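Textile Workshop Notebook — Pralau Conservation Room
June, entry opened 9:15 a.m.

Subject: colorfastness of printed household bedding, second wash series.

The purpose of this entry is to record the results obtained on the Vurkamska cotton swatches and to set out the procedure for the third series. Colleagues continuing the work are asked to use the same sheet numbers as before.

Swatches were cut from the selvage side of the bolt and conditioned for 72 hours on the open racks. Each was then washed for 30 minutes in 1000 ml of softened water with the Numska neutral detergent. A strip of undyed cotton was stitched to one edge of every swatch to take up any loose color. Swatch 451 was kept back as the unwashed reference and is stored in the flat drawer, face down.

The reds were stable. The purples were less satisfactory. A faint pink stain was noted on the undyed strips next to the purple grounds, and it was stronger where the fabric had been folded in the bath. The greens showed slight dulling, visible only in daylight at the north window.

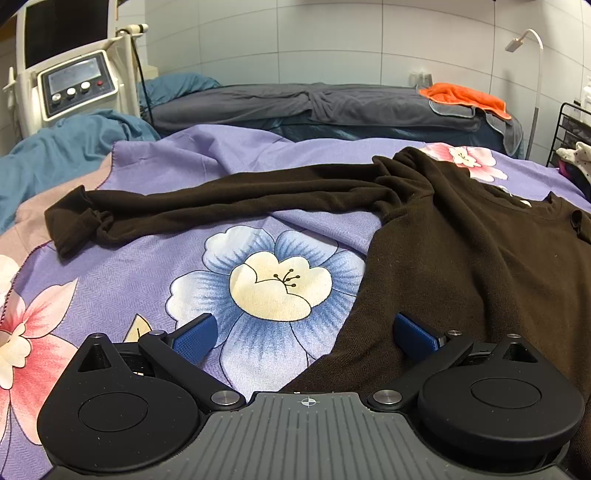 The folding effect deserves a separate test. In the first series all swatches were held flat on a mesh, and no staining was recorded. The change to loose washing was made to match ordinary home practice, but it was made at the same time as the change of detergent — an error in planning, and the two causes cannot now be told apart.

For the third series, loose washing will be kept and the earlier Figueroa detergent brought back. One set of purple swatches will be washed flat in the Numska product. Rinse water is to be saved in clear jars and labeled before the next bath is drawn.

The iron in the small room is scorching at its medium setting. Press under a cloth until it has been repaired.

Still open: whether the stain on the strips lifts with a second rinse. Two strips are soaking. To be read at 4:00 p.m. and entered on the next page.

Last updated: June
Shares: 3 | Comments: 2

Comments

Were the strips stitched with cotton thread? Polyester gave us a false edge line last winter.

Please do not discard the first series. The flat-washed purples are needed for the comparison sheet.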